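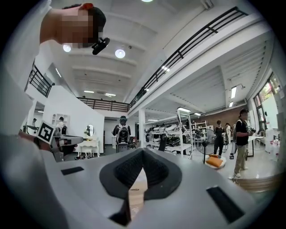 A handheld gripper with a printed square marker, and the room it is used in.

How to collect handheld gripper demos you won't throw away

Every pitch for handheld collection says the same thing: give people a gripper, let them do chores, and the policy learns. I have my doubts. A pile of demos is easy to get. A pile you can train on takes more work, and most of that work comes before anyone picks up an object.

What follows is how we run it on the Kevisow floor, using the Potel recorder. Adjust for your own gear.

1. Write the task down first. One sentence, with a start state and an end state. "Tidy the shelf" is not a task. "Move one shoe from the floor to the second shelf" is.

2. Check the marker. It should be flat, clean and fully in view of whatever camera tracks it. Glare from ceiling lights will ruin a marker that looks fine to you, so judge it on the recording.

3. Record 3 test demos and stop. Play them back at full length. People hate this step and skip it. We once kept 167 demos from a session before finding out the jaw width had never been logged. All of them went in the trash.

4. Give each person some space. A busy floor may be good for variety, or so the argument goes. I have yet to see proof that strangers walking through the background help a grasping policy. Two hands reaching for the same shelf certainly don't.

5. Move at a speed the robot can match. Good operators get fast, and fast demos look great in a highlight reel. Your arm can't follow them.

6. Keep the misses, but tag them. A fumble that recovers is useful. A fumble filed as a success is poison.

7. Swap operators after 8 minutes. Tired wrists drift.

8. Train early. Run a small policy on the first batch before you book a second one. If it can't beat a scripted baseline, more of the same data probably won't save it - whatever the Iter plugin's quality score says. That score measures tracking, and tracking is all it measures.

Last updated June 12, 2021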